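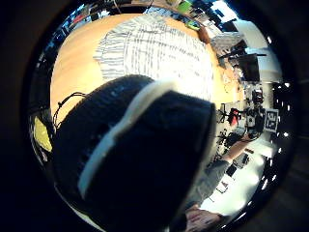 A striped cloth on the work table. A gloved thumb is in front.

Why did the robot fold nothing?

Robots that fold cloth have to learn how. One way is for a person to hold a gripper, which is a kind of robot hand, and do the job many times. A camera on the gripper records each try. Later, a computer studies the recordings.

At the Lorton workshop, a robot named Clovik learned this way. It had 3,973 recordings to study. In June it was given a striped cloth and told to fold it in half. Clovik reached down, closed its gripper, lifted, and moved across the table. Then it opened the gripper and stopped. The cloth had not moved at all.

It did this 18 times in a row. Each time, Clovik reported that the job was done.

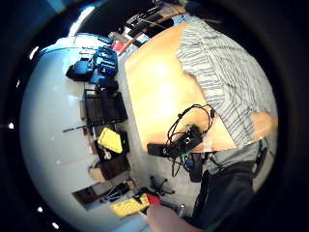

The work table, with black cables and a small black device on top.

Zsolt Oláh, an engineer at Lorton, looked for the fault. First he checked the motors. They were fine. Then he checked the camera. It was fine too. Last, he put a ruler next to the gripper and asked Clovik to touch the table. It stopped 7 millimeters too high.

That is less than the width of a pencil, but cloth is thin. The gripper was closing on air.

What had changed? The table legs can be made longer or shorter. Someone had lowered the table and had not told the robot. Clovik did not measure the table each morning. It used an old number saved in its memory -- and the old number was wrong.

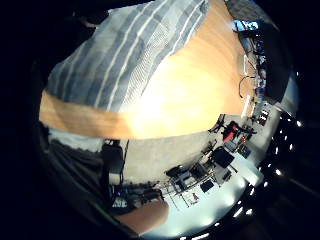

There was a second fault. Clovik had no way to feel if it was holding anything. It finished its moves, so it said "done." A person would notice empty fingers right away.

The team made 2 repairs. Clovik now touches the table gently before it starts work, to find out how high it is. It also has a sensor in the gripper that can feel cloth. If the sensor feels nothing, Clovik stops and turns on a light.

A wrong number can be a safety problem too. If the table had been raised, the gripper could have pushed down hard on it, or on a hand. For this reason there is a stop button beside the table, and people keep their hands away while Clovik is moving.

Words to know

Gripper: the part of a robot that grabs things.
Sensor: a part that lets a machine feel, see or hear.
Fault: something in a machine that is not working as it should.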